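About Collet

Collet sews small fabric goods to order: pouches, drawstring bags and table linen in printed cotton. Mireille Joly and Kazuhiro Hayashi run the workroom, which holds 821 patterns on card. Each pattern carries a seam allowance and a grain line.

The minimum order is 70 pieces per print – mixed sizes are accepted. Fabric is cut on Thursday and sewn the following week. Thread is matched to the ground color of the cloth. Samples are kept for two years.

Printed pouches are made in small and medium.

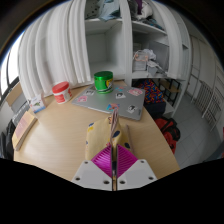 Contact

Write to Annick Pruvost at the Trenitz office.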